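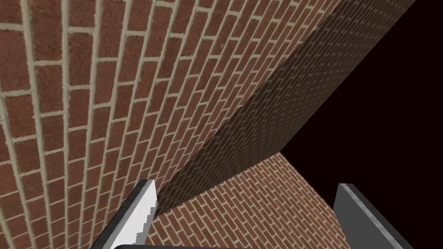
Recording your first demonstrations by remote control in Murkari

If you have a controller, a free evening and a simulated arm, you can teach a robot a task tonight, and I think it's one of the most fun things you can do at a desk. You drive the arm, the software writes down everything you did, and later a policy learns from your recordings. This page covers the recording half. I'll assume Murkari is installed and the Beaudoin controller plugin shows up in the device menu.

Before you record

Start a free session, with the recorder off, and drive the arm until you stop thinking about the buttons. Give it seven minutes. Go up, down, left, right, then roll the wrist both ways, then open and close the gripper. Do it all again looking only at the wrist view.

That last part matters a lot! In the wide view you steer by where the table and the arm are. In the wrist view the whole world turns when you roll, and "left" on the stick can feel like it has wandered off somewhere else. If your policy is going to learn from the wrist camera, you want to be comfortable looking through it.

Now open the Control tab and set:

Translation speed: low
Rotation speed: low (you can raise this one first)
Frame: gripper
Gripper: toggle, on the right trigger
Episode limit: 270 steps

Gripper frame means that pushing forward moves the arm the way the fingers point, whatever the wrist is doing. I fought with world frame for most of July before I switched, and my recordings got smoother in one sitting.

Finding your way when the view fills up with wall

Sooner or later you'll roll the wrist too far and lose the workspace completely. All you get is bricks. It happens a lot in the Perkgate room, where the same brick texture is on the walls and the floor, so there isn't much to tell you which way is down.
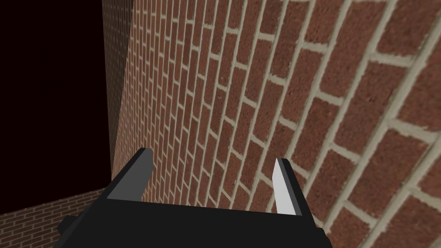 One reader of the first version of this page wrote in to say that they never try to steer out of a spot like this during a recording, they just throw the episode away and reset. I've come around to that for training data. A long, confused hunt for the workspace is a poor lesson for a policy. In practice mode, though, please do steer out of it, because you learn so much about the wrist:

1. Let go of both sticks and wait for the arm to settle.
2. Look for a corner or an edge where two surfaces meet. It's the best landmark you have in a room of matching bricks.
3. Roll slowly until that edge sits the way it does in your start pose.
4. Back away along the gripper axis before you try to turn toward the table.

Step four is the one people skip. Turning while you're close to something is how you end up with the arm folded into a shape it can't get out of.

Recording an episode

Press Record, pause for a beat, then go. Come in toward the target with the fingers already wide. Make your corrections early, while you still have room, and keep the last stretch of the approach as straight as you can. Close, hold still for a moment, lift, stop.

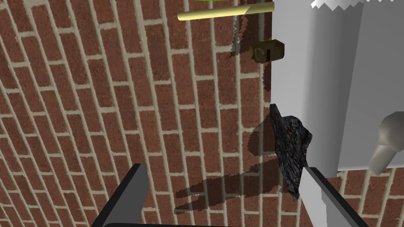

Wrist view, fingers wide apart, with a dark crumpled shape against the right one.

When something sits over on one side like that, slide the gripper sideways before you close. Small taps on the stick work better than one long push. And if you bump something, keep the episode only if your recovery was calm and short. Those little recoveries are gold — they show the policy what to do when it is a bit off, and a set made only of perfect runs never does.

How many do you need? My Wultcombe set has 100 episodes, and I wouldn't start with a goal that big. Record a small batch, train on it, watch what goes wrong, then record more of exactly that part.

Vary the start pose too. I nudge the arm by hand between episodes so it begins a little higher, or a little more rolled, or closer to a wall than usual. 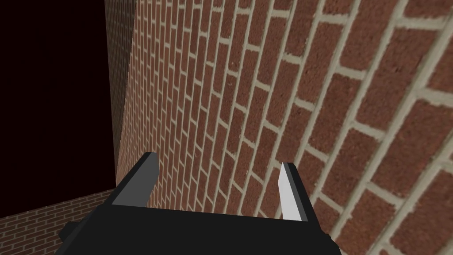

Don't go wild with this. A start pose that takes you half the episode to undo will teach the policy mostly about undoing. I keep the target in view from the first step in most episodes and let it drop out of view in a few.

Checking your recordings

Play every episode back at double speed. Delete any where you paused to think, and any that ran into the step limit. Then trim the dead time at the front, leaving 2 steps of stillness before the first movement. Save to a new folder and keep the raw one. You'll want it.

Comments

Anonymous
Gripper frame fixed everything for me, thank you. Does the trim setting work on a whole folder or only one file at a time?

Author
Whole folder! Select it in the Episodes list first, then choose Trim.

Anonymous
My rotation feels backward on the Beaudoin plugin. Is there an invert option for roll only?

Anonymous
Yes, Device menu, then Axes, and tick the box next to Roll. You have to restart the session before it takes.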